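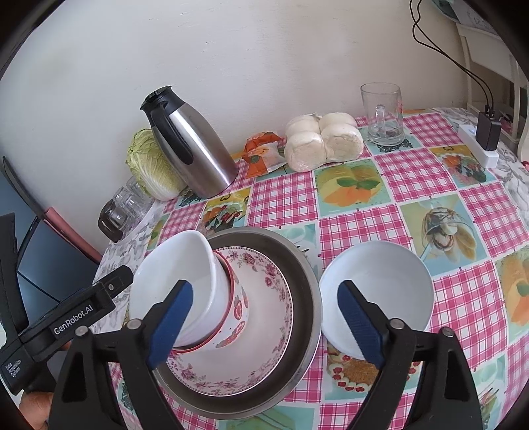
So I've finally done it, I've started cooking from my gran's recipe tin. It's been on top of the fridge since we moved to Plendthorpe and I kept telling myself I'd get round to it when things calmed down (they haven't). Then September came round, the evenings got chilly, and all I wanted was her leek and potato soup.

The trouble with Gran's cards is that she wrote them for herself. "Cook till right." Right how, Gran?! One of them just says "the usual" and then "plus an egg". I rang my cousin Yolanda, who spent far more time in that kitchen than I did, and we were on the phone for 72 minutes trying to work out what the usual was. We think it's the pastry. We're not certain.

Anyway, the soup. I used 200 grams of potato per person, which was far too much, and I let the leeks go very slowly in butter with a lid on until they'd gone all soft and sweet. Don't rush that bit. I tried it on a high heat the first time and it tasted like a bonfire. A splash of milk at the end, loads of pepper, and a heel of bread from the bakery in Clesteston if you can get there before they sell out.

A gingham tablecloth helps too, I think. Soup wants a bit of pink check under it, and I'll happily argue with anyone who prefers a bare table.

Next up is the one marked "K's cake", which Yolanda reckons was for Kenji Achterberg, who lived at number 23 and mended Gran's radio. It asks for a whole jar of ginger, a tin I don't own and an oven at "medium to cross". If anybody has a guess at what temperature that is, please leave me a comment, as I'm making it at the weekend either way.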